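Seasonal Residence Advisor, Tanui House
Jitwood Foundation, Ulville 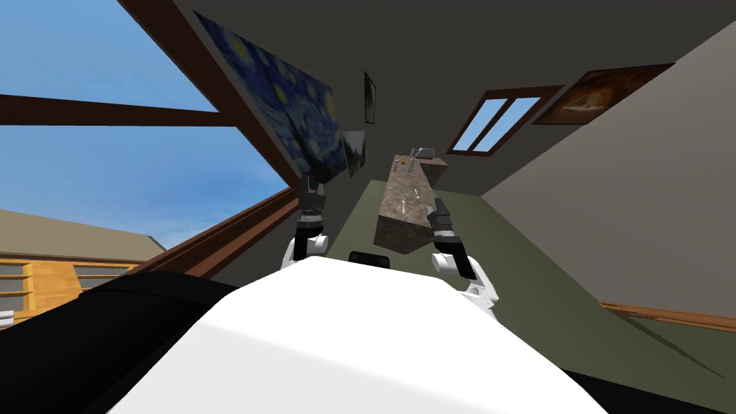
The Jitwood Foundation invites applications for the position of Seasonal Residence Advisor at Tanui House, its residence for adult students in Ulville. The house accommodates 566 residents during the academic year, many of whom are returning to study after a period of employment or family care.

The appointment is part-time, at 20 hours per week, and runs from the start of the fall term until the end of June. Some evening duty is required. The Foundation is unable to offer accommodation with this post.

The Advisor reports to the Director of Residence, Erhan Yazıcı, and will be expected to:

- welcome new residents and explain the house rules and the terms of the housing agreement
- hold regular office hours at Tanui House and, twice a month, at the Gunden annex
- assist residents with applications for rent relief and refer them to outside services where appropriate
- keep accurate and confidential records of all meetings
- attend staff meetings and one training session per term

Applicants must hold a high school diploma or equivalent and have at least two years of experience in housing, student services or a related field. Clear written and spoken English is required. A second language is an advantage - Turkish, Oromo and Spanish are the languages most often requested by residents. A background check will be completed before any offer is confirmed.

The rate of pay is $19 per hour. Advisors receive 10 days of paid leave over the term of the appointment, and travel between the two sites is reimbursed at the Foundation's standard rate.

To apply, submit a resume, a cover letter of no more than one page and the names of two references to Eldana Dinsa, Office of Personnel, Jitwood Foundation, Ulville. Applications may be delivered by hand or sent by mail. Incomplete applications will not be reviewed. Applicants selected for interview will be notified in writing.

The Jitwood Foundation is an equal opportunity employer. Applicants who need an adjustment for the interview should state this in the cover letter.

Last updated: August 14, 2019

© Jitwood Foundation | Contact the Office of Personnel | Back to top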